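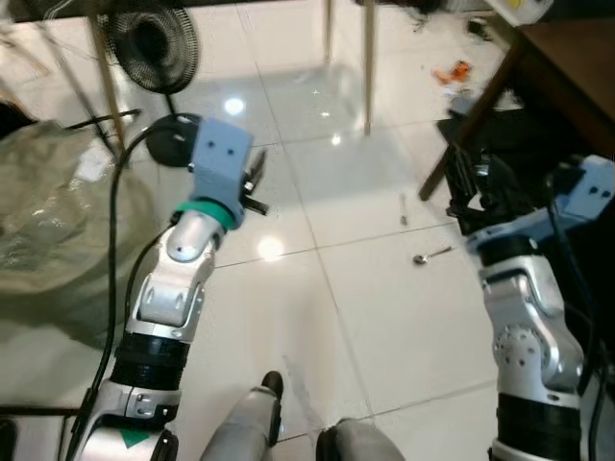
Slide 1. Both arms over the tiles, spoon on the floor.

Hi everyone, thanks for staying past 4. I get to talk about my favorite part of the whole project, the part where we go into rooms and collect examples. The model gets its own talk after the break, so please save the architecture questions for then!

Quick background (keep this short). Flestlow is our set of recorded household tasks, two arms, operator driving. We record at the Grimville rooms. As of August we have 244 episodes we're happy with, and I've watched every one of them, some of them far too many times.

Start with the spoon. I love a spoon on a shiny floor. It's thin, it's the same brightness as the glare, and there's hardly any gap to get a finger under. If your examples only have spoons on placemats, the policy learns placemats. So we want floors, and we want the junk that lives on floors: scraps, wrappers, cables, a fan that's in the way.

PAUSE. Ask who has a clean floor at home. Wait for hands.

Then the table. Bowl, plate, fork, spoon, an ordinary meal setting. Point out the metal spoon lying across the red plate with its handle past the rim. That overhang is a gift for a gripper, and a good operator goes for it without thinking. We want that instinct in the data. We also want the other approach, from the bowl of the spoon, so ask operators to mix it up and to leave the fumbles in when they recover from them. Recoveries are gold. Our first batch had 23 episodes with a recovery in them and I wish it had been all of them. 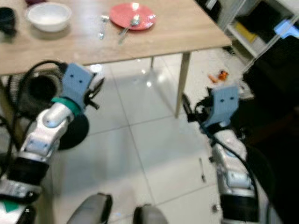

Slide 3. What we write down

Task in plain words, the way you'd say it to a roommate. Start and end marks. Which arm led. Whether the operator changed their mind partway (this one is new, and I'm very excited about it). We tried a form with 84 fields and people hated it. Now it has six and they fill it in.

Say something about lighting here. Ceiling lights on glossy tile move around in the view every time the robot shifts, and the first Zultness model chased the bright spots. Fun to watch for an afternoon! We didn't remove the glare, we just recorded more of it, at different times of day.

Slide 4. When to stop and reset

Shorter sessions, more resets. Shift the furniture a little, swap the plates, come back. Leave the camera settings alone between resets.

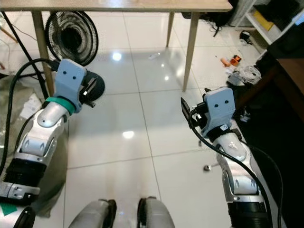 Yuzhen Zhong: Can I push on the resets? If the same person does every reset, you get that person's idea of messy. I'd trade half of those episodes for resets done by someone who has never seen the task list.

Yes, and I agree with most of that. For the Xu rooms we'll have one person reset and another drive, and the driver stays outside until it's done.

Next slide, the failures. Play the clip twice.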